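How to budget for a cable-plugging robot cell (without going broke on the small stuff)

Posted October 25, 2026

If you're reading this, you've probably already got a quote for an arm sitting in your inbox and you're wondering what else you need to buy. Quite a lot! I went through it for our rack-patching setup at Wasov, and the arm was the easy part. It's one line on one invoice. Everything that bit me was further down the sheet, so I've put the steps in the order I wish I'd done them.

Step 1: Price the cable holder before anything else

Your robot has to pick the plug up from somewhere, and it needs to be in the same spot and facing the same way each time. So you want a holder that grips the cable below the boot and leaves the plug end clear. Ours has two white toothed pieces on a black base, with a channel between them for the cable, and it sits in a big block of dark gray foam. I set aside $200 for holders and foam, and I'd do the same again. Get spares of the toothed bits while you're at it. You'll want to try different gaps for different cables, and waiting on a second delivery is no fun at all.
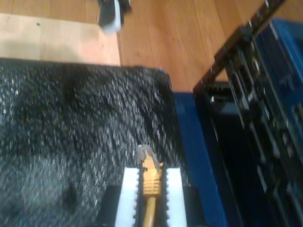 Step 2: Buy the rack gear used

Please don't put new switches in a practice rack. You're going to be pushing plugs in and out of those ports all day long, and worn-out ports are just part of the deal. I got a switch, a server and a shelf through Gremano, who sell pulled office equipment, and the whole lot plus an open-frame rack came to $1174. Ask for the mounting ears and screws in writing (I forgot, and had to go shopping twice).

Get a switch with two banks of ports if you can. It gives you more positions to practice on, and plugs that sit close together are the hard ones, so you may as well have plenty.

Step 3: Work out reach, then cables for the arm itself

Before you sign for the arm, mark where the rack will stand and measure to the far end of the top row of ports. Then allow extra for the wrist and gripper coming in at an angle. Vitorell lent us a cardboard template for this and it saved me from ordering the shorter model.

Then there are the cables that ride along the arm. Budget for clips, and for more cable than you think, because you need slack at every bend.

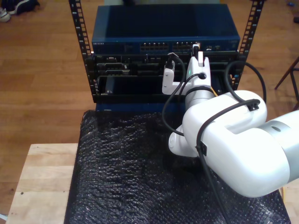

Gripper on a black connector at the rack, cables clipped along the upper link.

My line for clips, ties and longer leads was tiny in the first draft. I've since tripled it and stopped feeling bad about it.

Step 4: Table, base and padding

A plain wooden table is fine if it doesn't wobble. Put the rack on a solid base, and lay something soft over the tabletop in front of it. We use black bubble wrap, which costs next to nothing and is easy to swap out when it gets tatty.

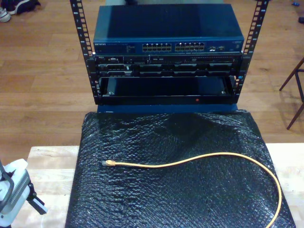

Leave room in the sheet for patch cables too, in a couple of colors. I ordered eight to begin with and should have doubled it. Buy them from one supplier in one go, so the boots all match and you aren't adjusting the grip for every new batch.

Step 5: Add it up, then add a bit

Leaving out the arm and gripper, our total was $3573. The holders and rack gear are in there, and the rest went on the table, base, cables, clips, shipping and a spare set of fingertips from Thân. I'd planned to be finished buying in May and wasn't, mostly down to shipping times, so put the delivery dates in your spreadsheet right next to the prices. Mine's got a column for them now, colored red until the box is in my hands.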